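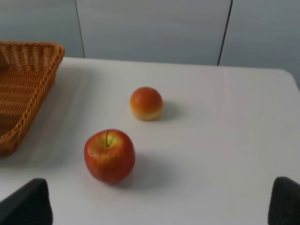

How to replace the battery in your car at home

Changing a car battery is one of the jobs that you can do without a workshop. I did it the first time in the parking lot behind my apartment, with two wrenches and a lot of respect, and it took me most of the afternoon. Now it goes much faster. In this guide I write down the steps in the order in which I do them, for a normal 12 volt battery under the hood.

If your car has the battery in the trunk or below a seat, the steps are similar, but please read the manual of the car first. Hybrid and electric cars are a different matter and this guide is not for them.

Last updated: 29/07/2025

What you need

A 10 mm wrench for the terminals and in many cars a 13 mm socket with a long extension for the hold-down clamp. A wire brush or a terminal cleaner. Gloves and safety glasses. Some baking soda and water in an old jar. A small tube of terminal grease – I use the one from Lenz, but any grease made for battery terminals is good.

And of course the new battery. My own car has now a Trodance, before it was a Grornine that lasted four winters.

Choosing the right battery

Look first at the label of the old one. You have to compare the group size, because it tells you the size of the case and on which side the positive terminal is. A battery with the terminals on the wrong side can look correct in the store, and then at home the cable is too short. This happened to me, and the store in Ridlow took it back only because I had not yet removed the caps.

The cold cranking amps should be the same as on the old battery or higher. Lower is not a good idea if you have real winters.

If your car has a start-stop system, it needs an AGM or an EFB battery. Do not put a standard flooded battery in such a car. It will start the engine, but it will be worn out very soon.

Check also the date code. A battery which was standing on the shelf for many months has lost a part of its charge, so ask for a fresher one.

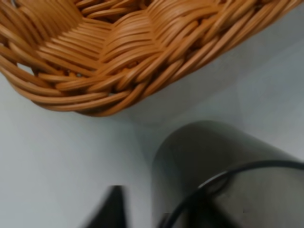 Before you start

Park on level ground, pull the parking brake and switch off the engine. Take the key out of the car, and if it is a keyless one, put it some meters away. Close the windows or leave one fully open, as you like, but do not lock yourself out. Some cars lock the doors when the power comes back.

Write down the radio code if your radio has one. You can also use a memory saver that plugs into the diagnostic port. I do not use it and I only have to set the clock again.

Take off rings and metal watches. Wait until the engine has cooled down.

Removing the old battery

1. Find the negative terminal. It has a minus sign and usually a black cable. Loosen the nut and lift the clamp off. If it sits very tight, turn it gently left and right, do not hit it. Push the cable to the side so that it can not spring back.

2. Do the same with the positive terminal, which has a plus sign and often a red cover. The order is important: negative off first. If your wrench touches the body of the car while the negative is still connected, you get a short circuit with strong sparks.

3. Remove the hold-down. It is a bar over the top or a small wedge at the foot of the battery. Keep the bolt in your pocket. When it falls into the engine bay you can search for a long time.

4. Lift the battery straight up, with both hands, and keep it level. It is heavier than it looks. If there is a vent hose on the side, pull it off before.

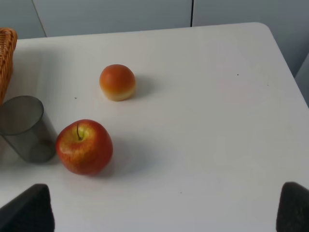

5. Clean the tray and the clamps. White or green powder is corrosion. Mix a spoon of baking soda in water, brush it on, wait until it stops making bubbles, wipe with a wet cloth and dry everything well. The inside of the clamps should be shiny metal.

6. Put in the new battery, with the terminals on the same sides as before. Connect the vent hose again if there was one. Fasten the hold-down and try to move the battery by hand. It must not move.

7. Connect the positive cable first, then the negative. Tighten them firmly, but the posts are made of soft lead, so do not use all your force. Then put a thin layer of grease over the clamps.

After the change

Start the engine and look at the dashboard. A warning light for steering or stability control can stay on for a while, and in many cars it goes out after a short drive. If the windows do not close automatically, hold the switch up for 3 seconds at the top position.

Some newer cars want the new battery registered with a scan tool. The manual tells you if yours is one of them.

Bring the old battery back to the store. In many places you get a deposit back, and it does not belong in the household trash.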